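Hillport Plaque Survey
Progress report to the Stilora Fund
October 17, 2021

Where we are

The survey of Hillport's commemorative plaques is finished, in the sense that we have walked every street on the map you approved and have stopped finding new ones except by accident. The final list stands at 313. Our application guessed a much lower number, and I would like to thank the Fund for not quoting it back to me.

A large share of the difference comes from the harbor wall, where plaques were put up for a long time by anyone who owned a drill. Several honor the same flood. They disagree on how high the water came, and each has an arrow. We have recorded every arrow.

For each plaque we now have the full wording, the location, the material where we could tell, the condition, and the name of whoever is being remembered. We also have who paid for it, whenever the plaque mentions this, and it usually does. On the old Customs House the donor's name is in larger letters than the dead man's.

What the plaques say

You asked us to look at who gets remembered in Hillport and who doesn't. Of the full list, 111 plaques name a particular person. The rest are for buildings, ships, floods, visits, regiments, a well, and the site of an inn whose claim to fame is that it is no longer there.

Of those named people, 7 are women. One is a queen who passed through by coach and, going by the newspaper report, did not get out. Two are remembered as the wife of somebody with his own plaque close by. One gave the town a drinking trough. That leaves a schoolteacher, a lifeboat fundraiser and Agnes at the fish market, who has no surname on her plaque and whom we had high hopes of tracing.

Zixuan Wei has spent a good part of the period on Agnes. The market rent books list two women of that name with neighboring stalls, and they seem to have been on bad terms. Either could be ours. A family in Cleluvberg believes it is descended from one of them and has lent us letters, which are mostly complaints about the other. We are keeping both in the draft until something better comes up.

The naming problem has a second half that we did not see coming when we wrote the application. Many of the men are hardly better served. "Captain Hale, of this parish" tells a visitor very little, and the parish register offers a choice of Captain Hales. The board outside the library calls its founder "beloved by all," a statement the library's own minutes do not bear out for a single meeting.
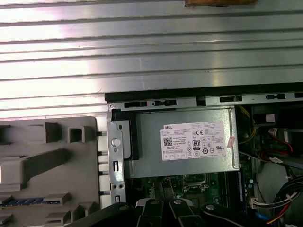

Fengying Hao has been checking wording against the town records and sorting the errors by how much they matter. Spelling mistakes go in a column of their own and will be left alone unless the family objects. Wrong dates go in another. The third column is for plaques that are on the wrong building, and it is longer than the owners of those buildings are going to like. The tearoom on Quay Street has built a whole menu around a poet who lived next door but one.

We have told the tearoom. They took it well and have asked whether we could hold publication until after the season. I said the season was over, and they said it depended on the weather.

The online list

The public list is working and can be searched by street, by name and by subject. The subject headings caused more argument than everything else in this grant put together. Yichen Jiang wanted a plain heading for women. Fengying felt that giving women a heading while men had "Trade," "War" and "Public Life" would be repeating the original offense with better software. We settled on putting everyone under what they did and adding a filter for the rest. The queen is under "Transport."

Entries for the harbor wall, the old town and Church Hill are complete. Entries for the station district have wording and location but no background notes yet. The cemetery gates are done. The cemetery itself was outside the survey, a decision I defend more warmly each time I drive past it.

Transcribing took longer than planned. Bronze was cleaned with great devotion by previous generations, and some of it is now smooth. For the worst cases we worked from old newspaper reports of the unveilings, which give the speeches in full and the inscription seldom. I have read more mayoral speeches than I knew had been given. They share a fondness for the phrase "this humble tablet," often used of something the size of a door.
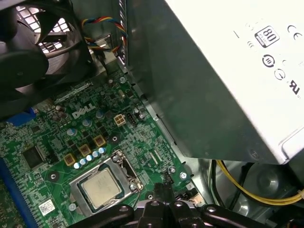 A black cooling fan and wiring beside the power supply.

Public meetings and visits

We held the two public meetings set out in the work plan. The first was at the library and drew a good crowd, many of whom had come to report a missing plaque. Two of the missing plaques were later found behind ivy. One was in a gentleman's garage, where he said he had been looking after it. It is for his grandfather, and he is thinking about giving it back.

The second meeting was meant to gather names for new plaques. People were generous with suggestions, though a fair number of the suggestions were in the room. We have drawn up a longlist from the rest, and it is a far better picture of the town than the one on the walls. It has the woman who ran the telephone exchange through the big storm, the sisters who kept the net loft, a midwife, a boatbuilder who came from overseas and stayed, and the man who taught most of Hillport to swim by a method that would not be allowed today.

Kenji Esposito took the walking tour out with the upper grades of the elementary school. He asked the children to find the plaque they thought was most boring and write a better one. Some of these are very good. "A ship stopped here, then it left" is shorter than the original and leaves out nothing of importance. With the school's agreement we would like to show the children's versions at the library next to photographs of the real ones, and a small amount could be moved from the printing line to cover frames.

New plaques

The grant pays for 4 new plaques. The wording for two is agreed: the net loft sisters and the midwife. The telephone exchange is waiting on the owner of the building, who is in favor of history but would like it on the side facing the parking lot. The fourth is being kept back for Agnes, in case she turns out to be one person.

Feng Foundry has sent a sample casting in the letter style we chose. It is handsome and easy to read from the curb, and I would like this noted, as I was the one who held out for bigger letters. The donor's name will go on the back of each plaque. I know the Fund asked for the front. Having spent the period looking at what the front does to people, I ask you to think it over again. 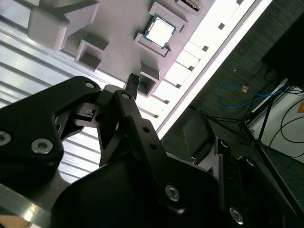
A black robot gripper below a light gray fixture plate holding a CPU chip.

Money

Spending is within budget overall. Travel is under, Hillport being small. Printing is under, as we have not printed anything. Records fees are over, chiefly because the county archive in Cleluvberg charges by the page and our Captain Hales wrote at length. We ask permission to move the unspent travel money across to records fees. A statement for each line has been sent separately, with receipts, including one for ladder hire that is larger than it looks as if it should be. The ladder was kept over a holiday by mistake. The mistake was mine.

What comes next

Background notes for the station district will be written by Yichen and checked by Fengying. Owners of buildings in the third column will each get a letter before their entry goes public, and I will write those myself. The tearoom's letter is drafted.

The town council has asked for a copy of the full list. One member has already asked whether it could be used to decide which plaques to take down. My answer was that we were paid to find out what was there, and that the council might like to read it first. He agreed to start with the harbor wall. I have sent him the section on arrows.

Please let me have your decision on the records fees and on the backs of the plaques before we place the order with the foundry. They are holding the price for us until the end of the month.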